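Progress report to Stekier, second reporting period
December
By Trinidad Tapia

Work in this period covered the draft handling rules for robotic sorting of small electrical parts at the Tamotero bench. Rules 1 through 9 are now in force. Rule 10 (cable routing) is still under review at Alta.

Rule 4 sets the approach to wired parts. The gripper closes on the rigid body of a part, never on its leads, and the fingers stay open until the approach is complete. Grip force is capped at 20 newtons.
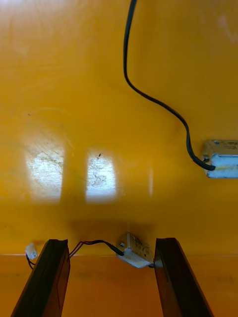

Open fingers at a small metal part with wire leads, yellow bin surface.

The log for the period holds 793 accepted picks against a target of 900. The shortfall comes from the week spent rewriting Rule 6, which covers part separation. Vik asked for a stricter wording on tangled harnesses – the old text left the decision to the operator.

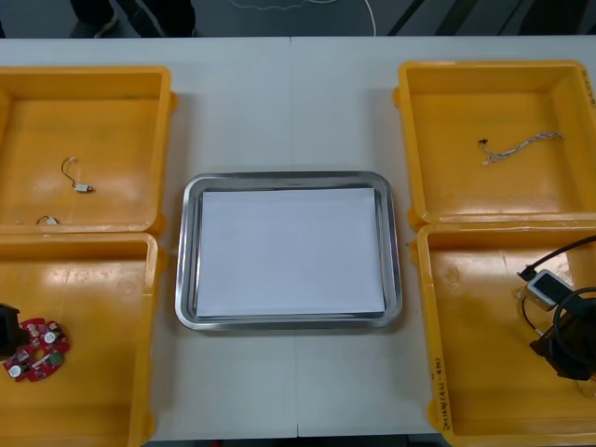
The revised Rule 6 requires a tangled part to be logged as a stop and cleared by hand with the arm disabled. Retries are no longer allowed. Stops are recorded separately from failed picks, and both go to Alta at the end of each shift.

Rule 7 (bare circuit boards) passed review with one change: boards are to be held by the edge, clear of mounted components.

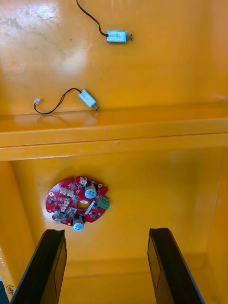 Does the new Rule 6 apply to picks logged before the change?
Earlier picks stay under the old wording and are marked as such in the log.

Next period: close Rule 10 and begin the run of 4000 picks under the full rule set.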